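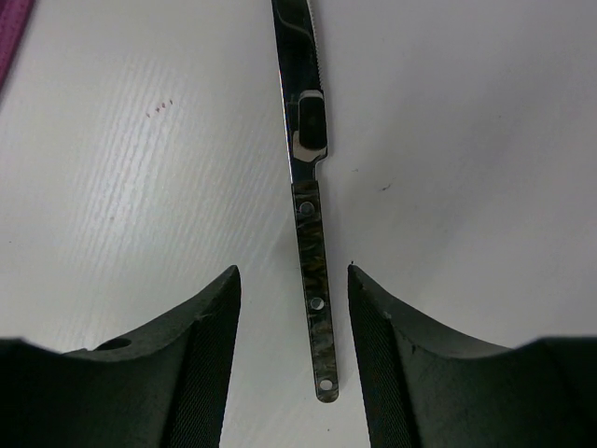 I bought the Trurnton table knives in April to replace a mixed drawer of old ones, and have used them at most meals since. The handle is what sold me. It's a flat, narrow piece with a rounded end, marbled in dark green, olive, black and tan, and it's held on with two round rivets. A small hole near the end lets you hang the knife, though mine live in a drawer. The blade has a mirror finish and shows every fingerprint. Fine teeth run along one edge. They get through chicken and crusty bread without much sawing, but they tear soft cheese.

The set of 5 was $43. I wash them by hand, and the handles have kept their color. The step where the blade meets the handle collects butter and needs a brush. Balance is a little toward the handle, so a knife left on the rim of a plate tends to slide off.

I ordered Villmont napkins at the same time. Mine are a deep maroon-purple, and the fabric takes a crisp crease, so they hold a pointed fold if you like that on the table. Wash them alone the first time.
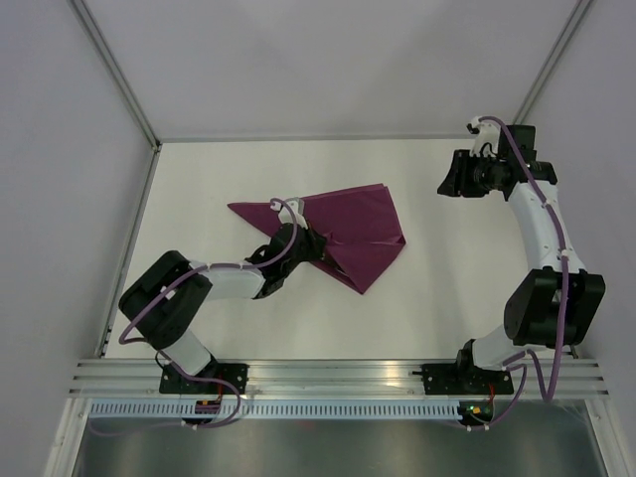
Would I buy them again?

The knives, yes, for everyday use. For a steak I'd still want something heavier. The napkins are fine, but I'd look for a lighter color that hides lint.

So-yul Um
June 5, 2024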